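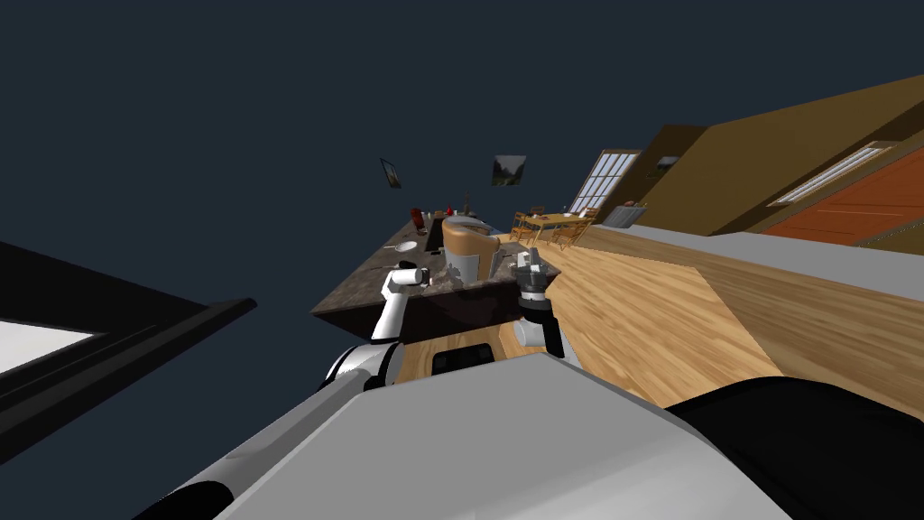 By Ludivine Bodin, with Amândio Seixas
21 Aug 2026

Progress report on the Peixoto simulation kit, for the Girnon fund

The grant pays for a trial of the Peixoto kit, a paid software package for rehearsing kitchen jobs with a two-armed robot before any hardware is bought. Markgate supplies the licence and Stolside runs the trial. We have used 419 of the 3,000 simulated hours in the contract.

Installation was finished in July. The kitchen model loads with its island, sink and dining area in place, and both arms can be driven from the standard controls. The manual is thin on camera set-up, and Amândio had to write his own notes for the team.

The gripper views are steeply tilted. New users found this hard at first, with a landscape picture on the wall sitting well off level.
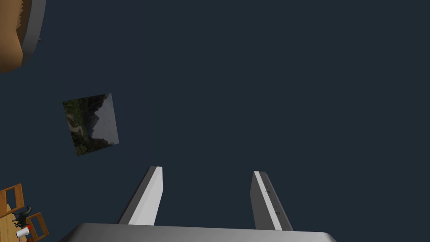 Gripper views

We asked Markgate for a level option and they have agreed to look at it. The fingers are drawn clearly, down to the small dark marks along the right one. Large surfaces are plain dark blue with no texture, and that gives an operator little help in judging distance.

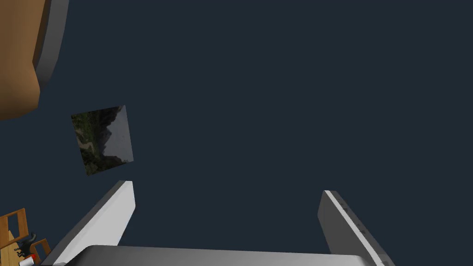 Report no. 2

Handling tests have begun with the egg, held between the two fingers over the marble top. We plan 200 runs and have done roughly a third.
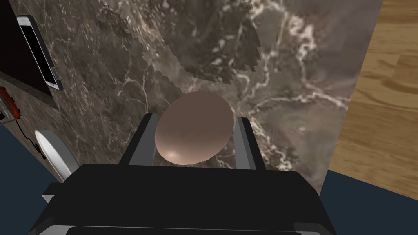

Grip force is set by hand for each object, and we would like saved settings before we recommend the kit. The stone texture also shows a blocky patch, reported to Markgate as a minor fault. Spending is within budget and we ask for the next payment as agreed.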